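4.2 Walking distance and the asking price of small units

The listings in the Puscombe sample were written by agents, and agents mention distance in different ways. Some give minutes on foot, some give feet or miles, and many give only a phrase such as "steps from" or "close to." We coded each listing twice. The first code records whether any claim about walking distance was made. The second is the measured distance along the path network from the parcel entrance to the nearest grocery store, taken from the county street file. The two codes agree less often than we expected. Several units within 800 feet of a store carried no claim at all, while a few well beyond that distance were described as an easy walk.

Only one-bedroom and two-bedroom units are used in this section. Larger units in Puscombe are mostly detached and are priced on lot size, which would swamp the effect under study. Units sold with rental contracts in place were also dropped, as their asking price includes expected income.
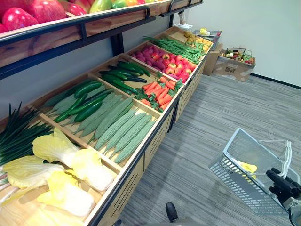 The dependent variable is the log of asking price per square foot on the day of first listing. Later price cuts are treated in Section 5. Controls are floor level, age of the building, number of bathrooms, presence of a balcony, monthly association fee, and a marker for in-unit laundry. Fees deserve a note. In the Jindinitz blocks the fee covers water and exterior insurance, and in the Godinho blocks it covers neither. We added the missing items back at the median household cost so that the fee variable means the same thing in both groups. Leaving the fee as published changes the sign on the balcony term, probably by chance, and has little effect on the distance term.

Measured distance enters the model as a set of bands. A straight-line term was tried first and fitted poorly, because the drop in price is steep near the store and nearly flat past the second band. The bands are fixed at multiples of 800 feet. Narrower bands left too few units in the outer groups to be of use.

Figure 3. Asking price per square foot by distance band, Puscombe sample, one-bedroom and two-bedroom units. Index, outermost band = 100. Bars show 90 percent intervals.

As Figure 3 shows, the nearest band is clearly separated from the outermost band, which serves as the base. The second band lies between the two, and its interval overlaps both. Adding the agent's claim to the model does not remove the effect of measured distance. The claim has a small positive term of its own among units in the outer bands, where a buyer from out of town may have no other source of information. In the nearest band the claim adds nothing that can be told apart from zero.
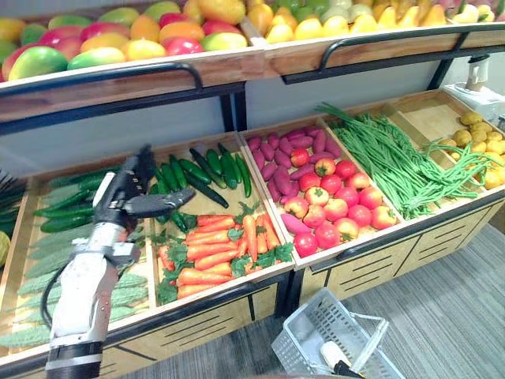 Two objections should be considered. The first is that stores locate near dense, well-kept housing, so that the distance term picks up the quality of the block. We cannot rule this out with listing data alone. A partial check is available from the Plellex parcel, where a store opened after most of the nearby units had been built. Sixteen units close to that parcel were listed both before and after the opening. The change in their asking price, net of the general movement in the area, has the same sign as the main estimate but is smaller. With so few pairs the result should be read as a consistency check only.

The second objection is that asking prices are not sale prices. This is true, and the gap between them varies by season and by agent. If agents who stress walking distance also tend to price high, the claim term will be biased upward. The measured distance term is less exposed to this problem, as it does not depend on anything the agent chose to write. Models with agent fixed effects, given in the appendix, reduce the claim term by half and leave the distance bands nearly unchanged.

Floor level interacts with distance in one respect. Upper-floor units without an elevator show a larger drop between the nearest and second bands than ground-floor units do - a pattern that would fit buyers who expect to carry purchases home on foot. The same pattern does not appear in buildings with an elevator, though there are few of these and most are in the Godinho blocks.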